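Filed under: Gear I Paid For, Robots at Home
Last updated: January

I have been going back and forth on whether to write up the Gorkero hand kit at all. My first draft was just a list of complaints, and Marjan Vahidi, who reads these before they go up, told me it sounded like I'd been robbed. I wasn't robbed. I paid 900 dollars for a handheld gripper and a year of the training service that goes with it, and I got both. Whether anyone should do the same is another matter.

The pitch goes like this. You hold the gripper, you do your chores with it, you upload what it records, and Gorkero sends back a "skill" that a tabletop arm can run. The sales page says 200 good demonstrations will get you a working skill for a simple task. Cups are the task in all the promotional clips, so cups are what I picked. If a product can't do the thing in its own ad, I'd like to know early.

I worked at the end of the long table, on a checkered cloth. The promo clips use a bare white desk with one cup on it, lit like a perfume counter. My table has mugs and snack bags on it, and so, I suspect, does yours.
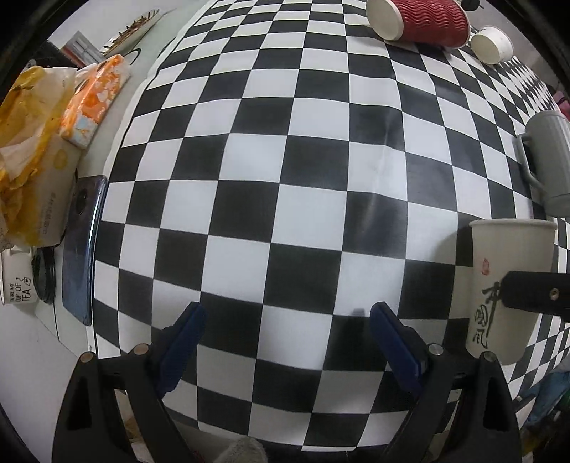
The hardware first, as it's the part I have the fewest arguments with. The jaws open wide, and the linkage has very little slop in it. The blue pads grip paper well without crushing it, provided you go easy on the trigger, and the trigger is stiff. Forty minutes in, my thumb was done. Malachy Hayes borrowed it for an evening and said the same, and he climbs rocks for fun. There's a softer spring in the "pro" bundle. A softer spring should be in every bundle.

The quick start card is four panels of drawings with no words. I put the battery in backward twice. The real manual is online, it has a chapter called "Your First Hundred Grasps," and it never says how fast to move. I asked support and got this back from someone signing as Nasrin Tabrizi: "Move naturally, but a little slower than natural." I have thought about that sentence a lot.

Then there's the service, and this is where I start to grumble. Every upload gets a score. Anything under the cutoff doesn't count toward your 200, and the site won't tell you what the cutoff is or why a clip missed it. I ended up recording 1413 clips to get 200 accepted. Some of the rejects were plainly my fault – I dropped things, I bumped things, once I sneezed. Plenty of others looked to me just like the ones that passed. I sent support two clips I couldn't tell apart and asked why one was in and one was out. They thanked me for my feedback.

Mugs are worse than paper cups, by the way. The handle gives you something to grab, and then the weight swings and you're chasing it across the cloth. I gave up on mugs by the second weekend and stuck to paper.
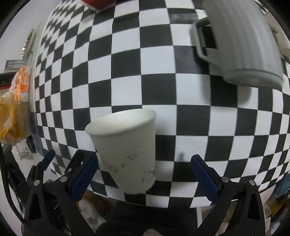

You also need an arm to run the thing on. Gorkero will sell you one for 2000 dollars, which the sales page mentions near the bottom, under the customer quotes. I used the Pikesura arm that So-ying Chiang keeps in her garage, which is on the compatible list. It took us most of a Wednesday evening to get the two talking. The compatible list, I now think, means somebody somewhere did it once.

And the skill? With one paper cup on a plain surface it did fine. It reached, it closed, it lifted, and So-ying clapped. On my checkered cloth with the usual stuff nearby it went for the cup, stopped short, and thought about it until we hit the button. We tried again with the cup turned, and with the lamp off. Sometimes it got there. I wouldn't let it near anything with tea in it.

Gorkero's answer was that I should record more clips. Of course it was! More clips past the yearly cap cost extra. I'd feel better about paying if the scores came with a reason attached.

If you teach, or you build arms as a hobby and already own one, the gripper by itself is decent and I'd look for a used one. Manouchehr Esfahani asked in the comments last time about the Aletico version. I haven't tried it. The price is lower and the return window is longer, and I'll say more when I've had one in my hand.

My subscription renews in the spring. I've switched off the auto-pay.

Get new posts by email. No spam, unsubscribe whenever you like. This site uses cookies to remember your settings and count visits. Accept | Manage choices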